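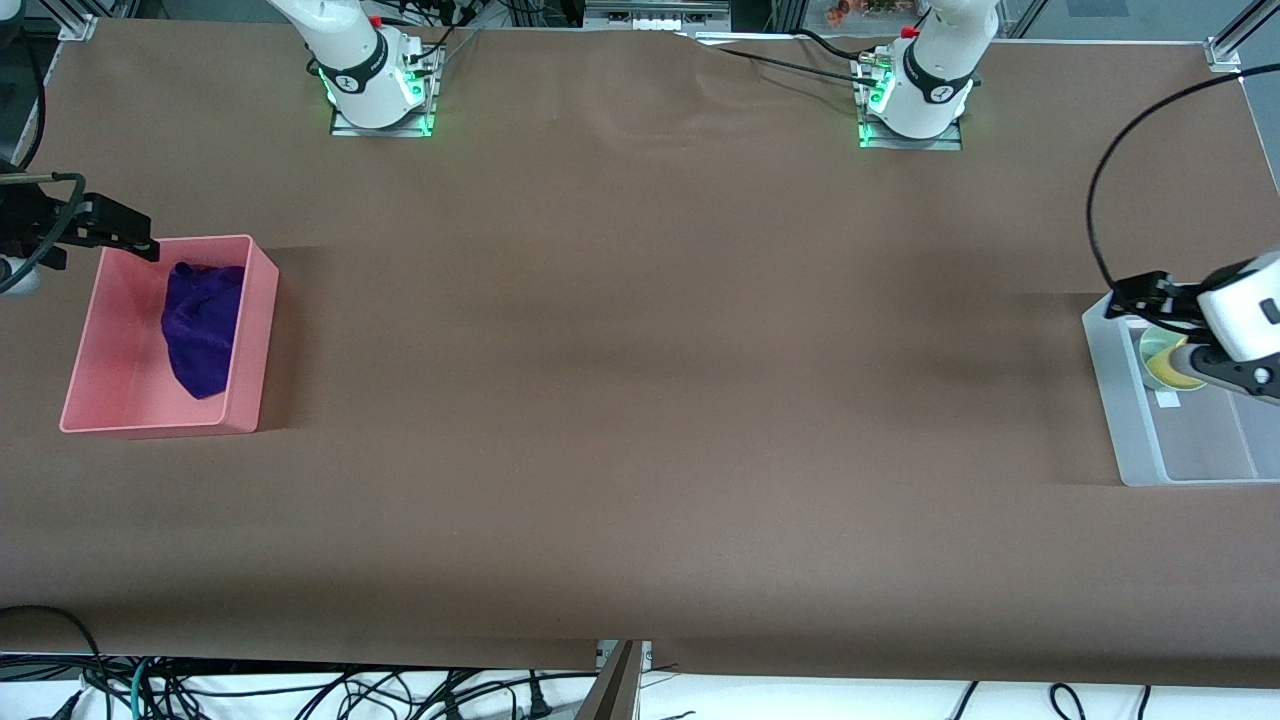 The draft ward map for Bowen went up on the city website in April, and the public comment period closes this summer. I have been working through it block by block, and this post is where I have got to. The method is old-fashioned. I work on paper first and on a screen second, and the paper needs to be big. A sheet of plain brown paper like the one in the photo, wide enough to cover nearly all of a large work table, takes the whole city at a scale where every street name is legible. Brown also takes pencil, white chalk and colored marker equally well. Faint creases do no harm if the ward lines are drawn first and the labels are added later.

Some background for readers outside Bowen. The city has five wards, each electing one council member. The charter requires the lines to be reviewed after every census and says the wards must be "compact, contiguous, and substantially equal in population." It defines none of those terms. In practice the city attorney's office uses the usual benchmark for local districts, a total deviation under 10 percent, measured from the largest ward to the smallest against the ideal ward size. The charter also says that ward lines should follow "streets, watercourses or other visible features where practicable." That last clause is the one I want to spend most of this post on.

The current map fails the population test. Ward 3, on the east side, has taken nearly all of the growth, and most of that is in the Plinine subdivision. Ward 1, downtown, lost residents. The draft fixes this by moving 66 census blocks. Most of the moves are routine. A block on the edge of Ward 3 goes to Ward 2, a block on the edge of Ward 2 goes to Ward 1, and the shift passes across the city from east to west. I checked each of these against the block table and found no errors in the population totals.

The trouble is in the southeast corner. The existing line between Ward 3 and Ward 4 runs down the middle of Trumotora Road from the rail crossing to the city limit. The draft leaves Trumotora Road at the fire station, cuts south along the back lot lines of one residential street, and rejoins the road farther down. The area between the old line and the new one holds 576 residents. They go from Ward 3 to Ward 4.

I have no objection to moving them. Somebody has to move out of Ward 3. My objection is to how the line gets there. A back lot line is not a visible feature in any ordinary sense. It is a fence in some places, a hedge in others, and nothing at all where two neighbors mow straight across. The houses on the east side of the street would vote in one ward and the houses directly behind them in another, and the sidewalk would give no hint of it.

There is a drainage channel one street over that would serve. It is a watercourse, it is on the federal block file as a block boundary, and it has a chain-link fence on both sides. I ran the numbers with the line on the channel. The Ward 3 population comes out slightly higher than in the draft, and the total deviation stays inside the limit.

The city's consultant built the draft in a package called Plurkis, which produces a compactness score for every ward and an overall score for the map. I do not own a license, so I compute the two common measures by hand in a spreadsheet. One compares the area of the ward to the area of a circle with the same perimeter. The other compares the area of the ward to the smallest circle that contains it. The two measures disagree often. A ward with a ragged creek for a border does badly on the first and may do very well on the second.

I suspect this explains the lot line. A drainage channel bends, the bends add perimeter, and the added perimeter lowers the first score. A lot line is nearly straight. If the consultant was told to improve compactness and given one number to improve, the software would favor the lot line every time. I do not know that this is what happened. The technical memo gives the final scores and does not say which alternatives were tested.

I asked. Corina Stöckli in the planning department answered within two days and was helpful on most points. She confirmed that the deviation figure uses the unadjusted census counts and that the county jail population was left in place. On the lot line she wrote that "several configurations were considered," and referred me to the memo. I have since filed a records request for the alternatives. The city has acknowledged it.

Two corrections to my last post. First, I wrote that notice of the hearing goes to every household in an affected block. Fidelina Zapata pointed out that the ordinance says every household within 200 feet of a changed line, which is a different set. It leaves out people in the middle of a large block and picks up people across the street whose ward is not changing. Second, I gave the wrong council member for the motion to extend the comment period. Brayan Marulanda made the motion and Gladys Cuervo seconded it. I had them reversed.

A reader asked whether any of this affects who sits on the council now. It does not. Sitting members finish their terms under the old lines. The one open question is the Ward 4 seat. The charter requires a candidate to have lived in the ward for a year before filing, and it is silent on whether a year in an area that has just become part of the ward counts. The city attorney gave an oral opinion at the work session that it does. I would like to see that in writing before filing opens.

For anyone who wants to check my work, the steps are simple. Download the block assignment file from the city's page, download the block population table, and join the two on the block code. Keep the code as text, or the spreadsheet will round off the last digits and the join will fail without any warning. Sum by ward. The totals should match table two of the memo exactly. Mine do.

Written comments go to the city clerk, Yesenia Muñoz, and they need to name the ward line in question and state the change requested. General remarks are accepted but are filed separately and do not get a staff response. I sent mine in with the channel alternative attached as a block list and a one-page map. I will post the list here once the clerk has stamped it.

Posted June 28, 2024. Filed under: wards, census, charter.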